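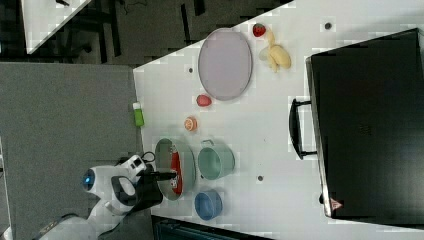

A large pale lavender-grey oval plate, and fruit on a white table.

What the dishwasher does to the glaze

Last updated: 30/12/2001
Comments (2)

A glazed plate is a fired clay body covered with a thin layer of glass. Almost everything that goes wrong with it in a domestic kitchen goes wrong in the glass. The body may chip or crack if it is dropped, but the slow changes that make people stop using a plate, such as dullness, grey lines, faded decoration and a rough feel under the finger, belong to the surface.

The glass is made mostly of silica. Pure silica melts at a temperature well above anything a pottery kiln reaches, so fluxes are added to bring the melting point down. In tableware these are commonly soda, potash, lime, magnesia, zinc and boron, with lead now largely gone from new production in Europe. Alumina is added to stiffen the melt and stop it running off the rim. The balance between these ingredients decides how glossy the plate will look, at what temperature it can be fired, and how well it will stand up to hot alkaline water.

The last of these received little attention for as long as plates were washed by hand. Hand-washing liquid is close to neutral and the water is limited by what the hands will bear. A dishwasher works under other conditions. The main wash in an intensive programme may reach 70 °C, and the detergent is strongly alkaline, because alkali breaks down fat and loosens starch. It also attacks glass.

The attack takes place in stages. First, water exchanges hydrogen ions for the sodium and potassium near the surface, leaving a thin layer short of alkali. Then hydroxide in the wash liquor breaks the bonds between silicon and oxygen, and the network begins to dissolve. On a well-made glaze the loss in one wash is too small to measure by ordinary weighing. Over several years of daily use it adds up, and it does not proceed evenly. Areas that cooled at a different rate, or that contain small crystals, dissolve faster than their surroundings. The surface becomes pitted, light is scattered, and the plate looks dull although it is clean.

Coloured glazes show this sooner than white ones. On a white plate the scattered light is hard to tell from the opacity of the glaze beneath. On a dark blue or brown plate the same degree of pitting appears as a pale bloom. Soft greys, lilacs and greens fall between the two and tend to shift in tone before they lose gloss, so that a replacement bought later will not match the rest of the set.

The test house at Vura keeps a line of machines running on this question. Plates are washed with a reference detergent, dried, and taken out at intervals to be examined under a fixed lamp. In a programme begun in April the laboratory tested 341 plates from factories and small potteries, with both on-glaze and under-glaze decoration. Most of the undecorated pieces showed no visible change by the end. The on-glaze pieces divided sharply. Some had lost gloss in the gilding at the first inspection, while others had come through more than 560 cycles with only slight thinning of the red.

The difference lies in where the colour sits. In under-glaze work the pigment is painted on to the biscuit and the glaze is laid over it, so the wash liquor cannot reach the colour until the glaze above has gone. In-glaze decoration is applied to the finished surface and fired hot enough for it to sink in. On-glaze enamel is fired at a much lower temperature and stays on top. It needs a low-melting glass to bind it, and a low-melting glass is rich in flux and short of silica, which makes it the least durable material on the plate and puts it in the most exposed position.

On-glaze work persists because it allows a wider range of colours. Many pigments do not survive the glost firing. Cobalt does, and this accounts for much of the blue in cheap durable ware. Iron browns and chrome greens are also stable. Bright reds and pinks are harder, and the cadmium colours have to be enclosed in zircon crystals before they will stand the heat. Gold is always applied last.

Crazing is a separate fault and is often blamed on the dishwasher without good reason. It is a network of fine cracks in the glaze, and it arises when the glaze shrinks more than the body on cooling. The glass is left in tension, and glass is weak in tension. A good potter aims for the opposite state, with the glaze slightly squeezed by the body. Earthenware complicates matters. Its body is porous, and if water gets in through the unglazed foot the clay swells by a very small amount over months or years. That swelling can use up the compression in the glaze and then stretch it until it cracks. Plates may craze in the cupboard for this reason. Repeated heating and wetting will bring the day forward.

Once crazed, earthenware takes up tea, beetroot juice and gravy through the cracks. The stain is in the body and scrubbing will not shift it. Stoneware and porcelain are fired until the body is almost non-porous, so they may craze from a poor match of glaze and body but will not stain nearly so deeply.

At Lauritsen, a maker of hotel ware with works at Cloltmont and Flotville, the answer has been to restrict the range. The firm fires a vitrified body and uses 2 base glazes, one clear and one opaque, which are tinted with prepared stains. Every new stain is tried on test tiles before it goes on to a plate, and each tile is boiled in soda solution beside a control. A shade that alters is dropped. The catalogue has no gilding and very little red. Hotels, which wash a plate several times a day and buy on the cost per year of service, have accepted this readily. Private customers still choose by colour.

Shape has some bearing as well. A flat round plate stands upright in the rack and drains from both faces. Large oval platters are often too tall to stand, so they are laid at a slant over other items, where water collects along the lower side and dries there with whatever detergent it still holds. Dull bands on platters tend to follow this line. A thick rolled rim can also lose colour before the centre, as the glaze runs thin over the edge in firing — the effect is often wanted, and is sold as a feature of the ware.

Metal marking is sometimes mistaken for wear. Grey lines across the middle of a plate are usually deposits of steel from cutlery, left on the glaze where it is slightly rough. A mild abrasive paste removes them. If the lines come back within a few meals, the surface has already been etched and will go on collecting metal. True scratches catch a fingernail and cannot be polished out at home.

Water hardness acts in both directions. Hard water leaves a chalky film that can pass for etching, but a film dissolves in vinegar and etching does not. Very soft water leaves no film and is more aggressive towards glass, as there is little calcium present to slow the reaction. Households with a softener should set it for the local supply and use no more detergent than the dose on the packet. Too much powder in soft water is the commonest avoidable cause of dull glassware, and glazes follow the same chemistry at a slower rate.

The wording on the base of the plate gives limited guidance. "Dishwasher safe" has often been used with no test behind it. "Dishwasher proof" ought to mean that the ware has passed a stated number of cycles, and a manufacturer should be able to give that number when asked. Old ware, hand-painted ware with enamel that can be felt as a raised edge, and anything with gold or platinum should be washed by hand in warm water. For unmarked plates it is reasonable to put one through the machine for a few months and compare it with one kept back, under a lamp set low so that the light falls across the surface.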